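How to Run a Two-Arm Tabletop Demonstration at an Open Day

Henness Automation Learning Center, Flendton
Published April 10, 2022

This page is for staff and partner schools who present the two-arm table to visitors. It covers preparation, the demonstration itself and the closing routine. It replaces the sheet issued last August.

Before you begin

You will need one trained operator, one presenter and a clear run of 23 minutes. The operator stays at the controls for the whole session and does not answer visitor questions while the arms are powered. The presenter faces the visitors and does all of the talking.

Book the table through the Henness front desk under demonstration code 3044. Groups from Tramum and other partner sites should bring their signed visitor forms.

Step 1. Prepare the table

Wipe the tabletop with a dry cloth. Walk once around the table and check that no bag, coat or cable lies where a visitor could step on it. Confirm that the emergency stop has been tested that day and that the test is entered in the log.

Set out only the parts named in your script. Spare parts go back in the drawer until the second group arrives.

Step 2. Place the block

The first task in the Acheampong script is a simple pick and place with the orange and black block. Put the block down at an angle to the table edge. A block that is lined up neatly makes the task look easier than it is, and visitors learn more when they can watch the wrist turn to meet it.

Leave open space on every side of the block so that the fingers can come down without touching anything else. Bring the gripper in low, stop short of the block and hold that position while the presenter explains what will happen next.
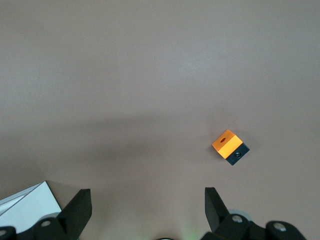
Can a visitor place the block for the robot?

Visitors may choose the spot, but the operator must put the block down. The visitor points from behind the line, the presenter repeats the choice aloud, and the operator places the block with the arms paused. Children enjoy this part very much, so allow extra time with school groups.

Step 3. Run the first pick

The presenter announces the start in a normal speaking voice and waits for the operator to reply "ready." The operator then runs the pick at reduced speed. One arm moves and the other stays parked.

If the fingers miss the block, let the arm return to its starting point and try again. A missed pick is a useful part of the visit and should be explained plainly. After a second miss, pause the arms, move the block closer to the middle of the table and continue. Record the misses in the log under the session code.

Step 4. Introduce the second arm

Once the first pick is complete, explain that each arm has its own base and its own reach, and that the two areas overlap near the center of the table. This overlap is where the handover takes place – and where most of the planning work is done. Ask visitors which arm they would use for a part lying far to one side. Give them time to answer before the operator moves anything.

Keep small parts grouped on one side so that the audience can tell which task comes next. The block should be well apart from them.
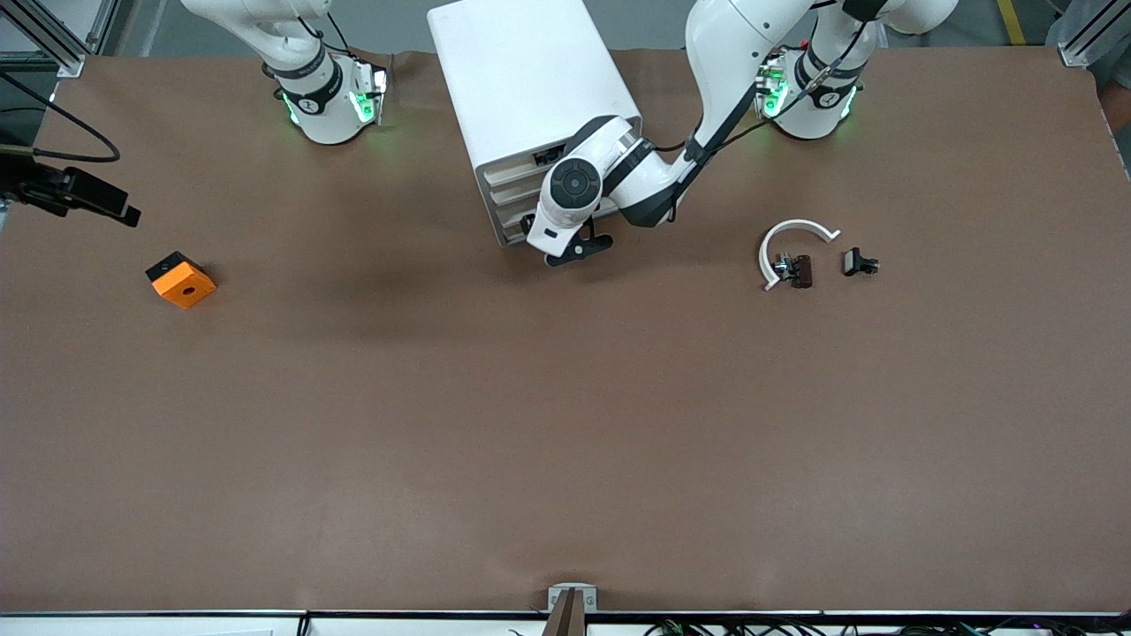
When the group has had time to look, the operator moves one arm over the center and holds it still. The presenter may then point out the base, the elbow and the gripper, in that order, using the pointer and never a hand over the table. Visitors often ask how the arm "knows" where its fingers are. A short answer is enough: each joint reports its angle, and the computer works out the rest.

Step 5. Close the session

Return both arms to the parked position before inviting questions. Power them down before anyone approaches the table. The operator confirms this aloud.

Thank the group and direct them to Room 133, where feedback cards and printed copies of the Acheampong script are available. Teachers from the Flendton area may ask the front desk for the classroom version, which uses paper cutouts and needs no equipment.

Put the parts back in the drawer, sign the log and return the drawer key to the front desk before the next group is called.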